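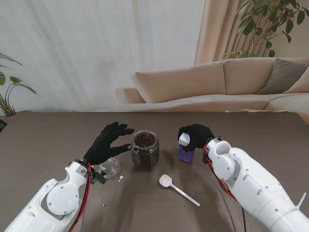
Coffee lovers in Zurwood have something to look forward to this March, as the much-loved roaster Sellora opens the doors of its new tasting lounge on Bureven Street, just 2 minutes' walk from the station.

Owner Hatem Benmoussa, who has been roasting beans in the town for nine years, wanted the place to feel like a friend's front room, with a comfy sofa, plenty of green plants and a jar of dark roasted beans on the table for anyone who fancies a good sniff before choosing their cup.

"People kept stopping to chat at the counter, and I never had anywhere for them to sit!" he said.

A remarkable 448 neighbours have already put their names down for a first tasting, and doors open at 9am.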